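# Millmont open day: the Busavska packing hall

I went along to the Busavska open day at Millmont because the flyer promised a look at "the future of the household shelf", and because I've been buying household products off shelves for long enough to want a word with whoever designs them. It was a Thursday in October, doors at 10 a.m., free parking on the grass. The grass was mud by the time I got there. A bloke in a vest waved me into a spot I wouldn't have chosen for a tractor.

Sign-in was a clipboard and a sticker. Then you waited in a hallway with a tea urn until there were enough people for a group. Our group was mostly retirees, a couple of high school kids who had been let out of class for it, and a man who kept asking whether there'd be samples. (There were. I'll get to the samples.)

## The talk before the tour

They sat us down first for a presentation. I have no great love for a presentation before a tour. It always tells you what you're about to see, in a more flattering light than you're about to see it. This one went for most of half an hour and used the word "journey" for the trip a bottle makes from one side of a building to the other.

The claim, as near as I could write it down, was that the hall can put through up to 400 bottles an hour in a short run, and that the new labels were "clearer to the customer at every distance". There was a slide with a smiling family looking into a cupboard. I've never smiled into a cupboard in my life, but fair enough, they have to put something on the slide.

I asked what the ordinary hourly figure was, on an ordinary day, with a short run of something fiddly. The answer was 320. That's a perfectly respectable number and I don't know why they didn't just put it on the slide.

## On the floor

There were 4 stops on the tour and you got moved along between them by someone with a paddle, like a very slow auction. The first was goods in, where we looked at pallets. The second was the capping line, which wasn't running. We were told it had been running that morning. I have been on a few of these open days now and the best machine in the building has always been running that morning.

The third stop was the display area, and this was the one I'd come for. Busavska have gone all in on orange for the bottles, set against a green backing panel, and the guide was very proud of the pairing. It was supposed to have been tested by an outside firm, Goicoechea, who do colour work for retailers. I'll grant them that you can't miss it. A bright orange bottle on green will find you from the far side of a hall whether you want it to or not.

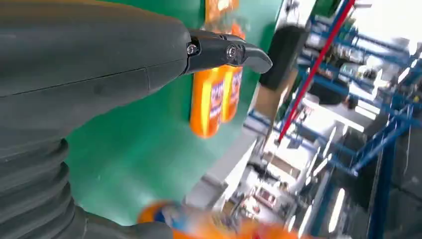 What I can't grant them is the business about the labels being clear at every distance. A white label with blue and red printing is fine when you're square on to it and holding the thing in your hand. Step off to the side, the way you do when you've got a trolley and somebody's parked theirs in front of the shelf, and the lettering goes to mush. I tried it from a few spots along the rope. The high school kids tried it too, and one of them said it looked like toothpaste, which got a laugh from everyone except the guide.

Shape was my other gripe. I'm told the rounded bottom is "friendlier". It may well be friendlier, but I've got a narrow shelf over the laundry tub at home and anything without a good square foot on it ends up in the tub. I said so. I was told that this was very useful feedback and it was written on a pad. I'd like to see that pad in a year's time.

I also asked why you'd stand one bottle right beside another so that part of it is hidden. If the two are different products, the customer can't see which is which, and if they're the same, you only need the one. The guide said it gave "a sense of abundance". Two bottles is not my idea of abundance, but then I grew up with a cellar full of preserves.

## The cartons

The fourth stop was carton packing and, to be fair, it was the best part of the day. The cartons come flat from Dristarau and get folded on site, and we were each allowed to fold one. It's harder than it looks. Mine had a gap at the corner you could have posted a letter through. The samples man did a beautiful one on his first go and wouldn't tell anybody how.

The packers' own bench had a strip of tape along the front with the fold order written on it in marker, plus a rag tied to the leg and a stool cushion that somebody had obviously brought from home. I liked that corner more than anything in the talk. You could tell people worked there. I asked whether the new cartons were better than the old ones and got a proper answer for once: stronger, slower to fold, and they dull a knife faster. If they'd opened with that I'd have been a much more cheerful visitor.

Nobody had a good reply on waste, mind you. The flyer says "less packaging" in green letters. Less than what? I asked twice, at two different stops, and got two different comparisons, one to last year's bottle and one to "the industry". I've written to the address on the flyer and will add a note if anything comes back.

## Tea and samples

Back in the hallway there were sandwiches (egg, or the other one) and a table for the samples. You got a small bottle in a paper bag with a leaflet and a pen. The pen doesn't work. The small bottle is orange as well, and I've put it on the shelf over the tub out of pure curiosity. So far it's fallen in once, though I'll admit the door was slammed.

Would I go again? Maybe, if the capping line was on. If you're thinking of taking kids, the carton folding will keep them busy and the presentation will not. Anyone who has trouble standing should ask for a folding chair at sign-in, as there wasn't a seat between the talk and the tea, and the floor is hard concrete the whole way round.

Parking: wear boots. Washrooms are off the hallway, second door, and were clean. The tour itself took a bit under an hour and they do let you leave partway if you tell the person with the paddle.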